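3.2 Order Records and Customer Briefs

Order records were obtained from two stationery studios, Istport and Tondby, both of which produce invitations by hand for weddings, christenings and coming-of-age parties. Each record holds the customer's first written brief, the proofs sent in reply, and the wording approved for cutting and assembly. Records with no approved proof were removed before coding. Names and street addresses were replaced with codes by the studios.

Briefs were coded using the scheme of Mwaipopo, with changes to the categories for folded and layered formats. A request was coded as "structural" if it altered the number of panels, the closure or the way the card opens, and as "surface" if it altered only color, lettering or trim. Requests that did both were entered twice. 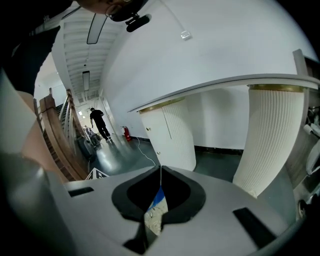

Figure 2. Hallway with stair railing.

Structural requests arrived late in the exchange at both studios, often after the second proof. At Tondby, more than 10 orders were cut again after a change to the closure. Istport charges for a third proof, and its customers tended to group their changes into a single message. The effect of this fee on the final design could not be separated from the effect of order size, as the larger orders were placed mainly with Istport. Order size is therefore entered as a control in Section 4.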